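The Fold Cult Comes for the Green T-Shirt

By Bernadette Noonan – 9/20/22

The Conneely method promises a drawer you can read like a bookshelf, and the course costs $118. I have owned T-shirts all my life and never once wanted to read them. Still, in August I gave in and watched all 11 lessons.

Lesson one says to start with a clear white table and a shirt you don't love. Fine.
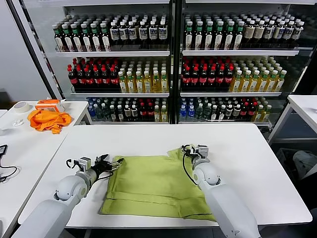 Green cloth on the table, with the drinks cabinet behind.

Conneely calls the next part "waking the cotton." I call it pulling the corners until the lump stops being a lump. My grandmother did it over the back of a chair, in 2 seconds, while talking.

Then there is the matter of creases. The course claims a good smoothing by hand will replace the iron. I doubt it. A shirt that has sat in a ball keeps a grudge, and the area near a print is the worst of it. 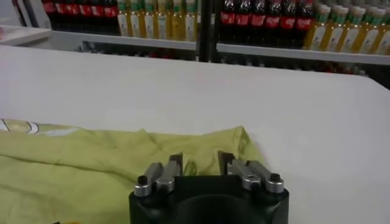
Creases and folds, with part of the print showing.

I'll grant them one thing – laying the shirt out flat, collar away from you and hem close, does make the sides easier to line up. 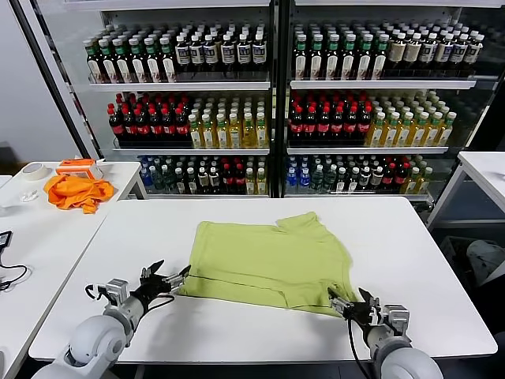
After that it's sleeves in, sides in, up in thirds. Whether this deserves a certificate is another question. My drawer looked fine until I needed the shirt at the bottom.

Related stories
Is the Hiltness Hamper Worth $300?
Fostik Hangers, One Year On
A Closet Sale in Brirkside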